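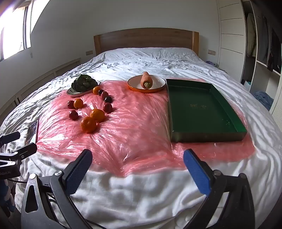

*Fruit, a green tray and the open jaws of a hand-held gripper, on a bed at Skeltbridge.*

## House rules

The code of practice that Kwon uses for recording in people's homes runs to 3 pages. Jessie MacKinnon wrote most of it, and the first page has little to do with machines. It covers consent, who may be in the room, and what has to be put away before anyone picks up a gripper.

Phones are the usual sticking point. Screens show names and messages, so the rule says face down or out of the room. Post, medicine labels and family photographs come next.

The second page deals with handling. Jaws are wiped before they go near food, and food that has been gripped isn't put back in the kitchen. Soft surfaces are allowed if a sheet goes down first.

Prakash Acharya checks the recordings at Birside. Of 1,252 he went through up to May, he sent back 344, mostly for things left in view.

"People tidy the middle and forget the sides," he says.

MacKinnon wants the next version to say how long a householder has to withdraw a recording. The present one leaves that to the team leader.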